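Pressemitteilung

Studierendenprojekt Bratar erfasst Greifbewegungen mit handgeführten Werkzeugen

Dullstead, 8. Mai 2020 — Die Projektgruppe Bratar der Hochschule Dullstead hat die erste Phase ihrer Datenerhebung zum Greifen von Alltagsgegenständen abgeschlossen. An dem Praktikum im Fach Automatisierungstechnik nehmen 15 Studierende teil. Die Leitung liegt bei Tincuța Sima, Lehrgebiet Handhabungstechnik.

Gegenstand des Projekts ist das Anlernen eines Zweifingergreifers durch Vorführung. Die Studierenden bewegen den Greifer von Hand, eine Kamera am Werkzeug zeichnet jeden Durchgang auf. Ein Roboterarm wird in dieser Phase nicht eingesetzt. Gearbeitet wird auf gewöhnlichen Tischen in Wohnräumen, mit Spielzeug, Tüchern, Flaschen und Behältern. Eine Vorführung dauert nach Angaben der Gruppe nahezu 16 Sekunden.

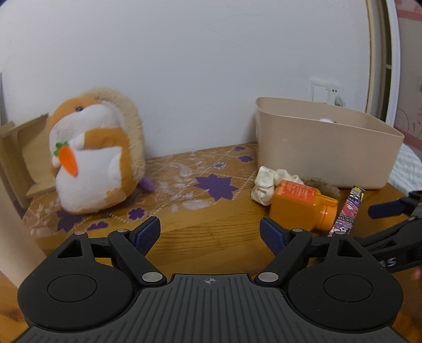
Ausgabe 2/2020 — Seite 6

Die Gegenstände unterscheiden sich in Form und Nachgiebigkeit deutlich. Plüschtiere wie der Hamster mit der Filzkarotte verformen sich beim Schließen der Finger, eine liegende Kunststoffflasche kann wegrollen. Textilien gelten als schwierigste Klasse, da ein zerknülltes Tuch bei jedem Durchgang eine andere Kontur aufweist. Geöffnete Kartons und Kunststoffboxen bleiben als Umgebung auf der Arbeitsfläche oder dienen als Ablageziel.

»Für die Auswertung ist entscheidend, dass die Fingerspitzen während der gesamten Bewegung im Bild bleiben«, erklärt Sima. »Durchgänge mit längerer Verdeckung werden aussortiert und wiederholt.«

Die Firma Drarlow unterstützt das Praktikum mit Rechenzeit. Für die Beschriftung der Aufnahmen verwendet die Gruppe das Programm Hsueh, das an der Hochschule in einem früheren Jahrgang entstanden ist. Erfasst werden Objektklasse, Greifzeitpunkt und Ablageort — Angaben zur Greifkraft sind nicht enthalten.

In der zweiten Phase werden die Daten auf einen ortsfesten Arm im Labor übertragen. Die schriftlichen Projektberichte sind zum Ende des Semesters einzureichen.

Kontakt: Hochschule Dullstead, Lehrgebiet Handhabungstechnik, Tincuța Sima
Abdruck honorarfrei, Belegexemplar erbeten.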